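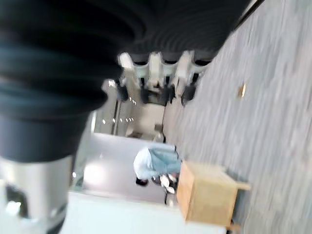 The test failed on Sunday night, as it had failed the Sunday before, and Oluwaseun Tijani, who had promised his mother he would be at her table by six, stood in the hallway with one shoe on and read the message on his phone. Of the 377 tests in the Tromlow suite, 376 had passed. The last one had waited for a button called Confirm, had not found it, and had given up.

He took the shoe off again and called his mother, who said the stew would keep, and then, because he was that sort of man, he called Lesia Onyshchenko as well. Lesia had written most of the suite in the years before she moved over to the Corrigan office, and she had a way of picking up the phone as though she'd been sitting beside it hoping it would be you.

"It's the Confirm button," he said.

"Oh, my poor old button," said Lesia. "Is it cold where you are? It's miserable here. I've got soup on."

They talked about soup for a while, and about her knees, and whether the folks at Derer would ever pay their invoice, and only then did he open the laptop on the kitchen counter and read her the log from the top. She made small humming noises as he went along. He had always liked that about her. Some people listen to a log the way they listen to a weather report, waiting for their own town to come up, but Lesia listened to the whole country.

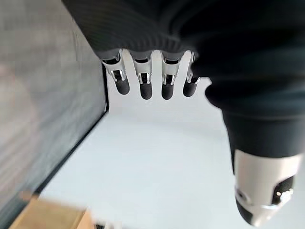

The suite had been built in four parts, and Lesia had been very particular about making them alike — the same setup, the same cleanup, the same names for the same things — so that anybody who learned one could find their way around the rest. She used to explain it to new people by holding up her own hand and bending the fingers one at a time. Oluwaseun thought of it now, scrolling, except that the hand he pictured was a mechanical one, four fingers in a neat row with a little light showing between them, each with its pins and hinge pieces near the knuckle and its short black tip. You could check one finger and know what to look for in the next. So he opened the part that worked and the part that didn't, set them side by side, and went down line by line.

"Read me the wait," Lesia said.

"Two thousand milliseconds. The others say default."

There was a silence on the line, and the sound of a spoon being put down.

"I did that," she said. "Goodness. I did that in my very first February, when the Cindetico server was so quick and I was so pleased with myself. I meant to put it back!"

"And on Sundays?"

"On Sundays they run the backups, love. Everything's slow as molasses."

He changed it to default, saved it, and started the run again. It would need a while, so she told him about her nephew's wedding, and he told her about the apartment he hadn't gotten, which he hadn't told anyone else yet, and she was sorry about it in just the right amount. Neither of them noticed when the last test went green. He found it there later, with his coat on, reaching over to close the lid.

His mother had kept the stew warm and had set out a bowl for him with a plate over it.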